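Badard Fitted Sheet Set, Queen, White: A Long-Term Review

I bought the Badard set in March to replace a pair of Alovik sheets that had gone thin in the middle, and I've been telling friends about it ever since (sorry, friends). It's a plain white cotton percale set, nothing fancy to look at, and I love it.

How it feels

Crisp! If you grew up with sheets dried on a line, you know the feeling. The first night they were a little stiff, almost papery, but after a few washes they softened up and still kept that cool, smooth side when you flip the pillow over. I sleep hot, and I've stopped kicking one leg out from under the covers at 3 in the morning.

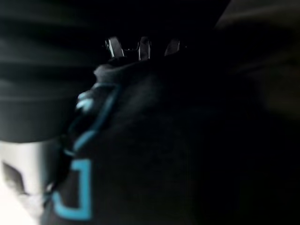
The fit

My mattress is a deep one with a topper, and fitted sheets usually pop off one corner before the week is out. The Badard has elastic all the way around, plus a little woven tag at the foot end so you don't put it on sideways. Why doesn't every company do this? I've put the Alovik on the wrong way more times than I'd like to admit. The pockets are deep enough that I can tuck the extra under the mattress, and the corners stay where I leave them - even the one by the wall.

The flat sheet is generous too. There's plenty to fold back over the blanket.
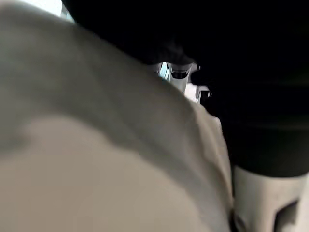

I do have one complaint about the pillowcases, and it's the closure. They're the open-ended kind, and a fat pillow pokes out like toothpaste. The Nasrallah set in the guest room has an inside flap that solves this completely, so I'd happily pay a few dollars more for a Badard version with one.

Washing and wrinkles

Percale wrinkles, and this one wrinkles a lot. Pull it out of the dryer while it's a tiny bit damp, shake it hard, and put it straight on the bed. I wash mine warm with ordinary powder and skip the softener. No pilling so far, and the seams are all still straight. I tried ironing the top sheet once and it looked like a hotel, but I won't be doing that again.

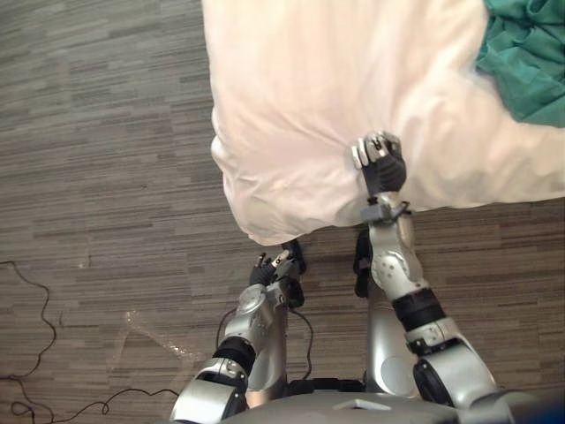
Would I buy it again?

Yes, and I already have. A second set is on the shelf, and the old Alovik sheets now cover the couch when we paint.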